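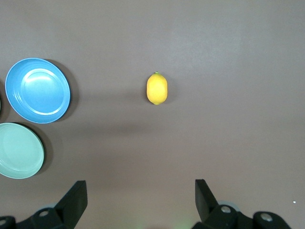 Wax coatings on citrus are applied after washing, when the fruit has lost most of its natural surface protection. At the Clumdale packhouse the line runs at 140 fruit a minute, and each lemon passes under a spray bar before entering a drying tunnel. The coating slows water loss. An untreated lemon held at room temperature softens well before a treated one, and its rind loses its shine first.

Leafy crops allow no such treatment. Lettuce loses water through the whole leaf surface, and the grower's main tool is the speed of cooling after cutting. Mader, a cold-store firm, logged 2,589 crates in December and found that delay in the field explained more waste than any fault in the store itself. Crates cooled within the hour kept their grade. Of those left until the afternoon, 186 were rejected at the depot.

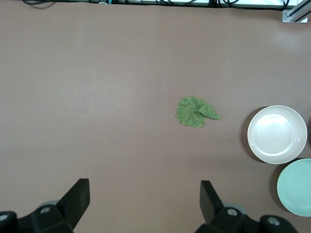
Bríd Breathnach objects that the Mader log took no account of variety, and that a cos will stand a delay which ruins a butterhead. The firm accepts this. Its next log will record variety, cutting time and core temperature for each crate.

At home the same rules hold on a smaller scale. Lemons keep longest in a closed bag in the fridge. Lettuce should be stored dry, away from apples, whose ethylene gas browns the ribs.

Comments (2)

Roland Ashworth
Was the 140 a minute for one lane or the whole line?

Bellis
Apples and lettuce shared a drawer here for years. Moved them.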